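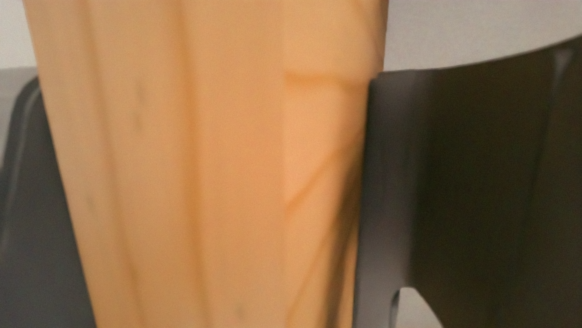

6.2 When the gripper wouldn't stop closing

I'd love to report that we found this fault through careful testing, but I found it because I left a batch running over lunch. We had queued 200 simulated grasps on the wooden block task, same policy, same block, small random shifts in the starting pose. When I got back, 15 of them had ended in what our logs call an overforce stop, where the simulated finger force goes past the limit and the simulator freezes the arm. None of our earlier batches had a single one. My first guess was a bad physics setting, and I spent most of the afternoon on that guess (it was wrong, the settings were the same as before).

Some background on how the close phase works, as it matters for what follows. The policy brings the fingers to the block and then hands over to Jikden, our grip monitor. Jikden looks at the camera images and tries to track the edges of the block relative to the fingers. As long as the tracked edge keeps moving in the image, it assumes the fingers haven't settled yet and lets them close a little more. Once the edge holds still for 6 steps in a row, it says "settled" and the closing command ends. Force is checked too, but only as a last resort, by the simulator's own limit. Yes, I know how that sounds. We took this design over from the older Bustamante code and none of us had gone back to question it.

Yolanda Montoya was the one who suggested plotting the tracked edge on top of the images instead of staring at force curves, and after that it took us maybe ten minutes. In the failed runs the tracker had let go of the real edge and was hopping between grain lines. Look at Figure 2 and it's easy to feel some sympathy for it. The wood takes up most of the left and center of the view, with the dark gripper part right up against it, and the whole close-up is blurred. The place where the two faces of the piece meet has very little contrast. You mostly notice it from the way the grain changes direction. Meanwhile the broad face has two long grain lines running from top to bottom, and the orange-brown one is much easier to pick out than the faint edge beside it. An edge tracker that goes looking for a strong, nearly vertical line is going to like that one a lot.

So the monitor would lock onto the real edge for a few steps, jump to a grain line, jump back, and read each jump as motion. Motion meant "not settled," and not settled meant "close some more." The fingers were already on the block by then, and the force climbed until the simulator stepped in. I want to be clear that the policy did nothing odd here. Its approach in the failed runs looks the same as in the good ones, and we couldn't tell the two groups apart from the arm motion alone.

Why now, after all those clean batches? We had switched the block's texture. The old one was a flat tan color that somebody picked as a placeholder, and the new one came from the Hunitz texture pack, which we added to make the scenes look closer to real wood. I was pretty pleased with how it looked! I also put it in without rerunning the monitor tests, and that part is on me. When we swapped the flat texture back in and repeated the same starting poses, the overforce stops went away.

We made 2 changes. The first is that Jikden now ends the close phase on force as well as on image motion, with its own threshold set below the simulator's limit. Whichever signal comes first wins. The second is that an edge jumping by more than the fingers could have moved in one step is treated as a lost track, and a lost track pauses the closing command — it used to be that a jump of any size counted as motion. With both changes in place we reran the full batch with the wood texture and saw no overforce stops. With only the second change we still got a few slow ones, where the tracker drifted along a slanted grain line in small steps that looked perfectly reasonable, so I wouldn't rely on the jump test by itself.

What this doesn't cover is the physical arm. Everything in this section was done in simulation, and the force numbers there are only as good as the contact model. The arm in the Unddale lab runs an older version of the monitor with the same close-until-still logic, and we have turned off its automatic close phase for now. An operator ends each grasp by hand. We plan to move the new monitor over in July, starting with foam blocks at a low force limit, and the wooden ones will wait until those runs look boring.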